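Can you reuse aluminum drink bottles for water, or is that a bad idea?
Asked Jan 12, 2022 in Kitchen and Home
Viewed 1149 times

Drinks in aluminum bottles with a screw cap keep turning up at the store in Cinbridge, and the label makes a big deal of the bottle being "made to be refilled." I'm not so sure. It feels like a way to charge more for the same drink. My sister-in-law has refilled one every day since June and says it's fine, but she also thinks expiration dates are a scam, so I don't put a lot of weight on that.

Does the lining hold up? And do you wash these by hand or can they go in the dishwasher?

2 answers

Answer 1 - 15 votes

Depends what you mean by fine. Bare aluminum doesn't get along with acidic drinks, so these bottles normally have a thin coating inside. The coating on a throwaway bottle was picked to last until the drink is sold and finished. I haven't seen anyone show that it holds up to a bottle brush for a year, and "made to be refilled" on a label is not a test result.

If you want to do it anyway: plain cold water only, no lemon, no coffee. Rinse by hand with mild soap and leave it open to dry. No dishwasher. The heat and the detergent are rough on aluminum and can turn it dull gray. Quit using it when you see dents, flaking or spots inside, or if the water starts to taste like metal.

The neck is where I'd look first. Gunk collects in the threads and a quick rinse won't shift it.

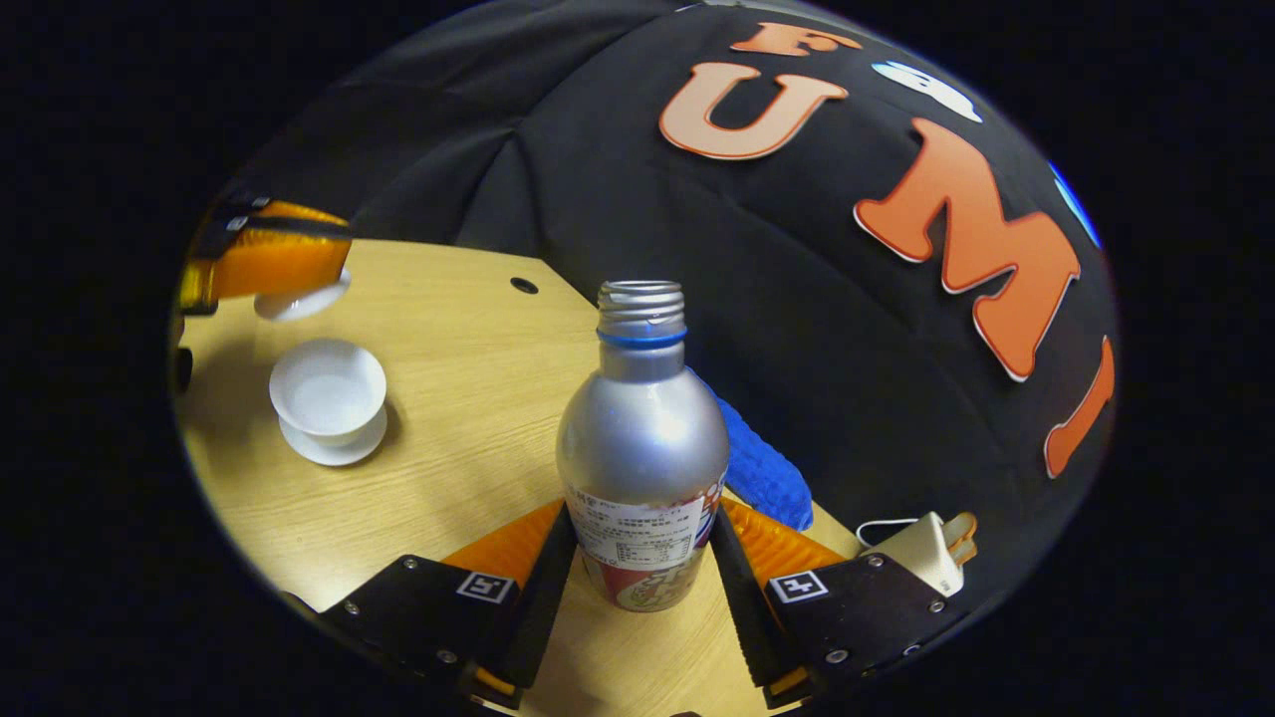
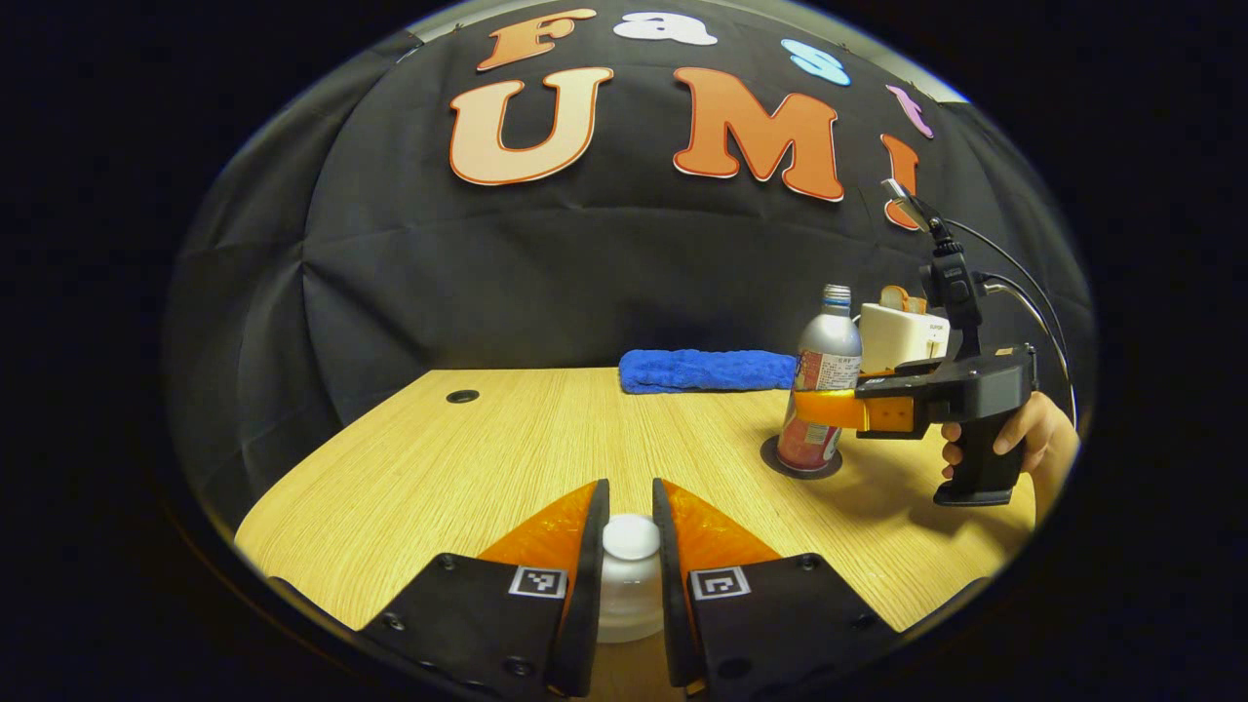

First photo: silver aluminum bottle with the cap off, threads showing and a thin blue ring under them.

Check the cap too. If it has a soft liner, that will hold a smell long before the metal does. I gave up on mine after 8 refills for that reason alone.

For what it's worth, I paid 50 cents more for the aluminum one than for the same drink in plastic at the Royer market. A real steel bottle pays for itself pretty fast at that rate.

Answer 2 - 2 votes

I use a Greltlow bottle and never had a problem. Put it in the dishwasher all the time. People worry too much

Comments on Answer 2

Is that one even aluminum? I thought Greltlow only made steel. Not the same thing if so.

no idea, it's silver

Comment from the asker

Thanks. I emailed the drink company to ask what the lining is and got back a coupon, so I guess that's my answer. The bottles are going in the recycling. Does anyone know if Clandbridge takes them with the cap on? The county page says two different things.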